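Mid-term succession when a premier resigns: who forms the caretaker government?

January 2020

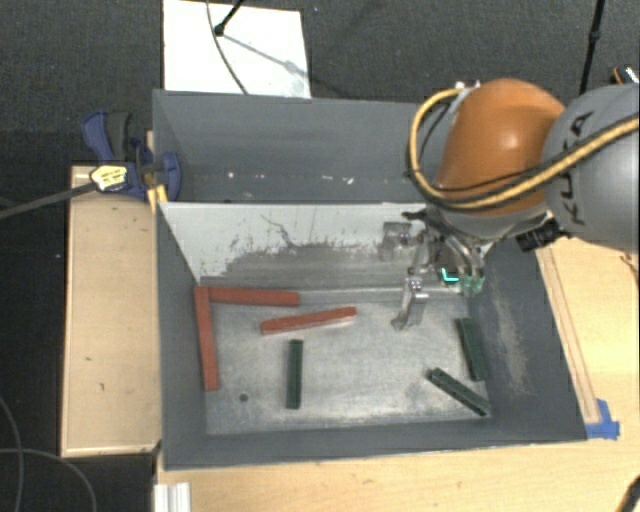
tern_and_gull wrote:
Trying to get the procedure straight before the Stillau assembly sits again. The premier has resigned with more than half the term left. The Hallamano party holds the largest bloc but lost its majority when the Lauritsen group walked out of the coalition last May. Article 25 of the regional charter says the presiding officer "shall invite the member best placed to command the confidence of the assembly." It doesn't say how that is established. Does the outgoing party get first refusal, or is it open from day one?

quorumcall wrote:
Open from day one. The charter has no first-refusal rule. People assume there is one because the last two premiers both came from the party already in office, but both of those parties had a majority at the time. The presiding officer can invite anyone who is a sitting member.

ballast77 wrote:
I disagree with that reading. The charter has to be read with the standing orders, and standing order 228 says that on a vacancy the deputy premier "continues the business of government" until a successor is sworn in. Continuing the business of government includes the right to seek a vote of confidence. If the deputy seeks one and wins it, there's no invitation to issue. In practice the outgoing party moves first.

quorumcall wrote:
Standing order 228 covers administration. It keeps the departments running and lets somebody sign payments. It sits in the chapter on continuity of offices. The confidence chapter is separate and has its own list of who may move a motion, and an acting premier is not on it.

ballast77 wrote:
An acting premier is a member of the cabinet, and "a member of the cabinet" is on that list.

quorumcall wrote:
The cabinet lapses with the premier's resignation. After that they are acting ministers. The standing orders use both terms and don't use them interchangeably.

tern_and_gull wrote:
So the dispute is whether "cabinet" in the confidence chapter includes an acting cabinet. Has the assembly's legal office ever put anything in writing?

millrace wrote:
There is an old note, prepared when the Pluren district seats were added. It deals mostly with the size of the majority, but one paragraph says an acting cabinet "retains the duties but not the initiatives" of a full one. I would read that as supporting quorumcall. It is advisory and the presiding officer isn't bound by it.

ballast77 wrote:
That note predates the current numbering of the standing orders. The wording of the confidence chapter was amended afterward, and the amendment took out the phrase "duly sworn" in front of "cabinet." You don't delete that phrase unless you want acting members covered.

millrace wrote:
Or it was deleted as redundant. The same amendment took "duly" out of nearly every clause. I went through the marked-up version once and it was a drafting cleanup from start to finish. There was no floor debate on that clause.

saltmarsh_p wrote:
Leaving the text aside, the numbers decide this. Lauritsen will not support a Hallamano deputy under any reading. They can support a different Hallamano member, and have said so. If the deputy moves a confidence motion and loses, the clock for an early election starts, and neither group can afford that with the budget unpassed. I expect no motion from the deputy and a quiet invitation to a backbencher.

tern_and_gull wrote:
What is the clock, exactly? I have seen two different figures in the press.

saltmarsh_p wrote:
25 days from a lost confidence vote to either a successful vote or dissolution. The longer figure in the papers is the campaign period, which only begins after dissolution. They get added together a lot.

quorumcall wrote:
Agreed on the clock. Sitting days or calendar days was argued over once, and the ruling was calendar days.

ballast77 wrote:
Calendar days, yes. I still think the politics and the procedure need to be kept apart here. The deputy may choose not to move a motion. That tells us nothing about whether the right exists. If it goes unused again, someone will cite this case next time as proof that it doesn't, and that would be wrong.

millrace wrote:
Reasonable point. A right that was never tested isn't a precedent either way.

fencepost_error wrote:
Can outside parties challenge the invitation itself? I remember a petition route.

quorumcall wrote:
There is a petition route, but it goes to the assembly and not to a court. It needs over 300 registered voters from a single district. The effect is to force a debate. It does not suspend the invitation, and the premier can be sworn in while the petition is pending.

fencepost_error wrote:
Then it's of limited use here. Pluren could raise that many signatures in an afternoon and it would change nothing.

saltmarsh_p wrote:
It would take up a sitting day, and with the budget schedule as it is, a sitting day is worth something to the opposition.

tern_and_gull wrote:
Thanks, all. My summary: no first refusal in the charter, disputed right of the acting cabinet to move confidence, 25 calendar days if a vote is lost. I'll ask the presiding officer's staff whether the old note is still on file and post the answer if I get one.

ballast77 wrote:
Please put "disputed" in bold.

Comments (3)

oldweir: The budget can be passed under an acting premier. It was done once for a supplementary estimate, so the pressure on Lauritsen is lower than saltmarsh_p suggests.

saltmarsh_p: A supplementary estimate needs a simple majority of those present. The full budget needs a majority of all members. They don't have it.

kilnside: Is there a link to the marked-up standing orders? The assembly site only has the clean text.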